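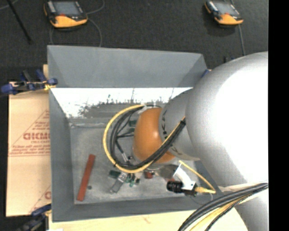
I bought the Drusent storage bin in October, in the large size and the grey finish, and have used it nearly every day since. It replaced a cardboard box that had gone soft at the corners. My work is small repairs and a bit of model making, and I wanted one open container I could stand beside the bench and drop things into without thinking. The walls are a smooth matt grey all over, and the floor of the bin is a lighter, mottled grey that has picked up scuffs and cloudy patches. A long brick-red bar and a small dark round piece can lie on that floor and still be found at a glance, and that was the main thing I wanted from it.

What you get

The bin comes on its own with a folded sheet of instructions, which you will not need. There is no lid in the box. Drusent sell one separately, and I haven't bought it. The large size is the middle of the range in spite of its name. There is a small one below it and an extra large above it, and the extra large was too wide for the space between my bench and the wall.

It arrived in a plain carton with paper packing. One corner of the carton was crushed but the bin was fine. There was a strong smell for 2 days, which went after I left it by an open window. There was also a sticker on the base that did not want to come off. I used warm water and washing-up liquid, then a drop of cooking oil, and there is still a faint ring where the glue was.

Shape and size

It is a plain rectangle, open at the top, with a thin rim. At least one of the long walls slants, so you can get your hand down to the bottom without scraping your knuckles. The slant costs you some floor space. If you are buying it to hold something that only just fits, measure the base and ignore the figure given for the top, which is the one printed largest on the listing. I made that mistake with a tray of drawer dividers and had to find another home for them.

The thin rim is my first real complaint. It looks neat but it is not comfortable to carry by when the bin is full. I had mine loaded with offcuts and a few metal fittings and carried it up one flight of stairs, and it left a line across my fingers. A rolled edge or a pair of cut-out handles would have sorted this. The Cluminen crate I had before the cardboard box did have handles, and I miss them.

In use

On carpet it stays where you put it. On a hard floor it slides if you knock it, so I have stuck 3 small felt pads under the side nearest the bench and one under the far side. They help a little. Rubber would have been the better choice and I will change them when they wear out.

I have not managed to crack it. I have dropped a hammer head into it from bench height, and a jar of screws, and the jar came off worse. What it does do is mark. The floor shows every scrape, and wiping does nothing for them. If you want something for a sitting room or a hallway, where it will be looked at, I would choose a different colour or a different bin. In a workroom it does not matter.

Glare is a smaller point, but it annoyed me enough to mention. Although the finish is matt, my strip light used to throw a bright band across the inside, and small black parts were hard to pick out in it. Moving the bin a little further along the bench cured it. Anyone with a bright lamp fixed directly overhead may want to try the bin in a few places before settling on one.

The grey is otherwise a sensible background. Red, yellow, white and brass all show up well. Dark grey and black pieces are harder, especially near the walls where the shadow falls. I now keep the black ones in a tin.

Cleaning

Dust and shavings collect in the corners. A dry paintbrush gets them out faster than a cloth. For a proper clean I take it outside on a Sunday, tip it up, rinse it with the hose and leave it upside down to drain. Glue lifts off once it has set. Permanent marker does not come off at all, and I have a blue line along one side to prove it.

Compared with others

I looked at two alternatives. The Wosorine tub is cheaper and lighter, and the sides bow outwards once there is any weight in it. A tub like that is fine for dust sheets or rags. The Ndlovu box is stiffer than the Drusent, has proper handles and costs nearly twice as much. If I were carrying it between rooms or in and out of a van I would pay the difference. Mine stays in one place most of the week, so I could not justify it.

All of these claim to stack. The Drusent does, empty, one inside another, and takes up very little room that way. With things in them they can't be stacked without the lid, and the listing is not very clear about it.

Price and delivery

I paid the full price, though I have seen it reduced by more than 12 per cent since. Delivery took 9 days, longer than promised. The shop answered my email about it the same afternoon and gave me a new date, and it arrived on the new date.

Good points

Strong enough for metal parts and tools
Light floor makes most small pieces easy to find
Easy to reach into
Nests well when empty

Bad points

Thin rim, uncomfortable to carry when full
No handles
Scuffs quickly
Slides on hard floors
Lid costs extra

I would buy it again for the same job, and I am thinking about getting the small one for sandpaper. If Drusent ever bring out a version with handles, I would swap this one for it and move the old one to the shed.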